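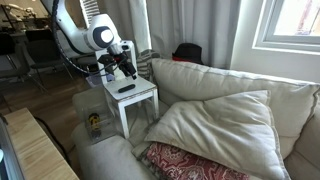 When we wrote to the Grabner Fund last fall, we said we wanted families in Kolterside to be able to borrow the bulky things that small children need for a year or two and then outgrow, and I am very glad to tell you that they now can. The lending room opened in April, a little later than we promised (more on that below), and it has been busy ever since. We had imagined that travel cribs would be the thing everybody wanted, and they are popular, but the requests that keep coming in are for small seats and tables, the plain kind that can go wherever there is room. A little white wooden chair with an open back, like the one standing on the beige sofa, is just what people ask for, and we could lend twice as many if we had them. I have put that into the plans for next spring, which I come to at the end.

Where things stand

We have 19 families borrowing at the moment, and another 14 who have come in, had a look around and filled out the card but not yet taken anything home. Jocelyn Dalisay runs the desk and she has been calling those families, gently, to see what would help. Quite often the answer is that they were waiting for something to be returned. A few of them told her they had felt shy about asking, as though the things ought to go to somebody who needed them more, and she has been wonderful at talking people out of that idea.

The collection itself grew faster than we planned for. We bought what was on the list in our application, and then the donations started arriving from Proststead as well as from our own streets, some of it lovely and some of it, I have to admit, fit only for the dump. We now turn away car seats altogether, because we have no way of knowing whether one has been in a crash, and we turn away cribs unless they come with all their hardware and the instructions. That felt unfriendly at first! People carry these things to us with real affection. Máté Vincze wrote a short, kind note that we hand over when we have to say no, with the address of the recycling yard and its opening hours on the back, and it has made those conversations a good deal easier.

The late start

You will remember that we meant to open in the winter. The room we had been offered at Ustasport fell through when the building's heating had to be replaced, and for several weeks we had a great many high chairs and nowhere at all to put them. Etelka Szilágyi kept the larger part of them in her garage, with her own car out in the snow, and we owe her a proper thank-you dinner. The heating work finished in March and Ustasport gave us a different room in the end, on the ground floor next to the side entrance. It is smaller than the first one, but it has a door wide enough for a double stroller and the bus stops right outside, so I think we came out ahead.

The delay did mean that our shelving money sat unspent longer than it should have. I wrote to your office at the time and was told we could carry it over, and I appreciated how quickly that answer came.

Repairs and cleaning

This is the part of the work I understood least when we began. Everything that comes back has to be washed, checked for loose screws and splinters, and dried before it can go out again, and in wet weather the drying takes days. Mekdes Tsegaye joined us for the repair side. She used to restore picture frames, and she has a very good eye for glue that is about to give up. She has set up a bench in the corner by the window and keeps a notebook in which every item has its own page, so if the same leg keeps working loose on the same table we know about it and can retire the table.

We also ran two Sunday repair mornings, where parents brought in their own wobbly furniture and Mekdes showed them how to put it right. The first was rather quiet. The second was so full that people were working out in the hallway, and one grandfather stayed until we locked up because he wanted to finish sanding a rocking horse. We would like to make these mornings regular, though we need a second set of clamps before we try it again.

Money

Spending has stayed close to the budget you approved. The one real surprise was cleaning supplies, where we had set aside far too little, and we covered the gap of $550 out of the money we had saved on printing. Trinity Mbeki does our books and has attached the full sheet with the receipts in order. If anything in it looks odd, please do call her, as she would much prefer a question now to one next year. We have not needed to charge for borrowing, and I hope we never will, but we do ask for a $40 deposit on the largest items. It goes back in full when the item does, and for any family who would find it difficult we simply leave it off.

What we have learned

Our opening hours were wrong. We had chosen weekday mornings, on the theory that parents of very young children would be free then, and of course many of them are at work or asleep. Since we added an evening until 7:30, more people come then than in all the mornings together. We have also stopped setting a return date for the first loan. Families were bringing things back early out of worry, and then having to come and ask for them again a week later.

Until spring

Over the next few months we want to buy more small chairs and low tables, get those clamps, and start a delivery round for families without a car, most likely with a borrowed van to begin with. Proststead has asked whether we would open a second room there. I would love to say yes, but all of us feel we should get through one full winter in Kolterside first, and I hope you will agree. You are very welcome to come by any evening we are open. The coffee is poor, but there is always a tin of something to go with it, and Jocelyn would be delighted to show you the shelves.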